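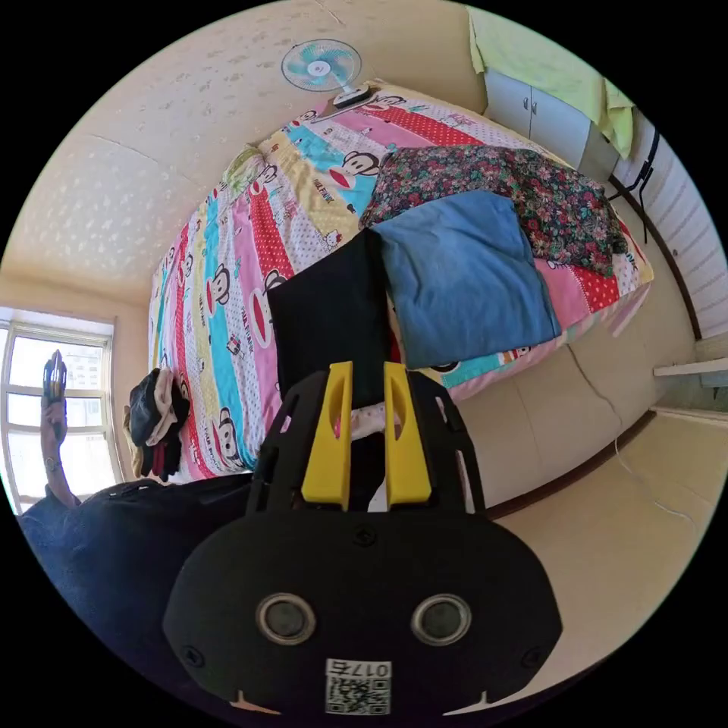 Rok Ionescu wrote in after the first part of this review to say that the Lokach kit is overpriced for what amounts to two printed fingers, a trigger and a camera mount, and that anyone with a printer could match it in a weekend. I have now had the kit for 48 days and only half agree.

Lokach Hand Gripper, second part: use on household fabrics
Sunday, February 23, 2020

The first part covered assembly and calibration. This one covers bedroom work: picking up clothes, moving pillows and cushions, straightening a sheet. Soft goods are the hard case for a two-finger tool, and the Lokach page lists them as supported.

Fingers. The yellow fingers have a long slot cut through each one. The slot lets the finger bend around a fold of cloth, and on a T-shirt or a towel it does so well. On a stuffed cushion the opening is too small to span the body, so the operator has to take a corner or a seam. Corner grips held in most of my trials. Grips on a flat, tight sheet mostly did not, and the operator had to push up a ridge first.

Weight and balance. The body is the heavy end. That keeps the tips steady but tires the wrist, and operators asked for a break after 70 minutes or so. The Orken handle I reviewed in May is lighter and has more play in the joint.
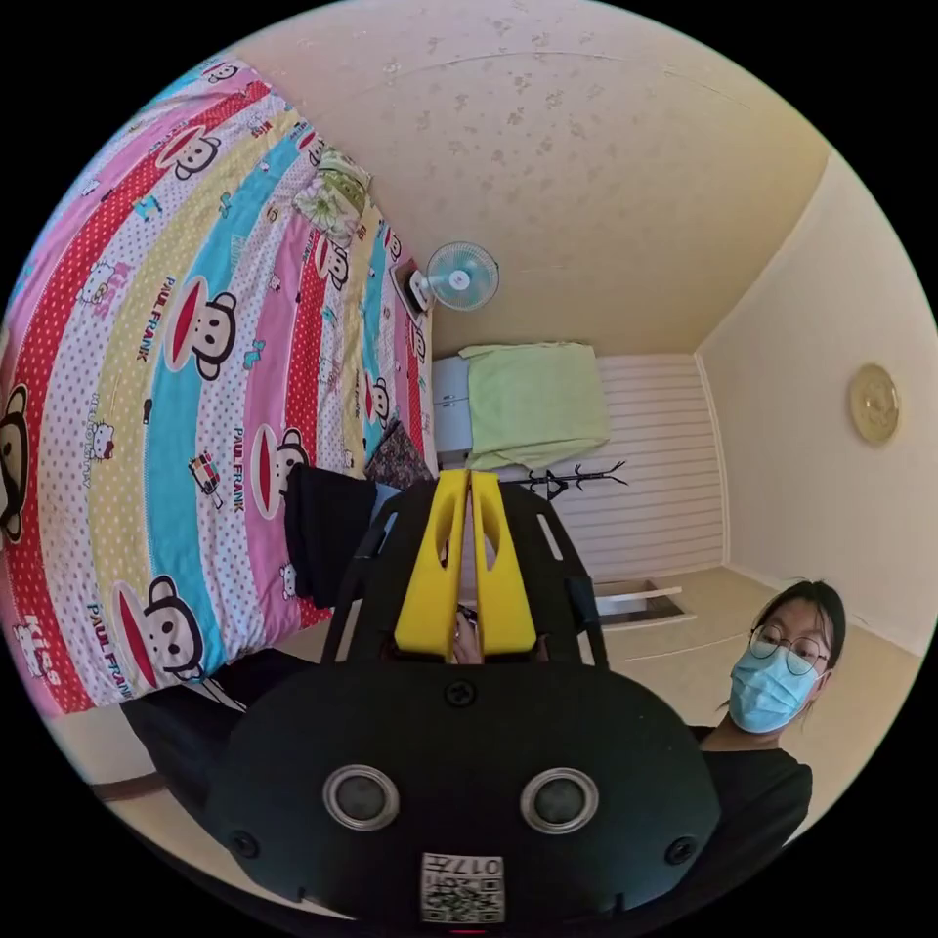
Closing force is set by the hand, with no stop and no indicator. Two operators will close on the same pile of clothes with different force, and the recordings carry that difference. Abbasi sells a spring insert that is said to fit. I have not tried it.

Recording. Of 1273 recorded grasps, 7 had to be thrown out for lost tracking, all of them during fast turns close to the bedding. Busy prints gave no trouble. Plain dark cloth at short range was worse, and slowing down fixed it.

Software. The Duven exporter is included. It writes one folder per session and stops without a message if the disk is full. Check free space before starting.

Rok is right about the parts cost. The calibration file is what I would pay for - mine matched on the first attempt, and my own printed version never did. Spare fingers are sold only in pairs, left and right together.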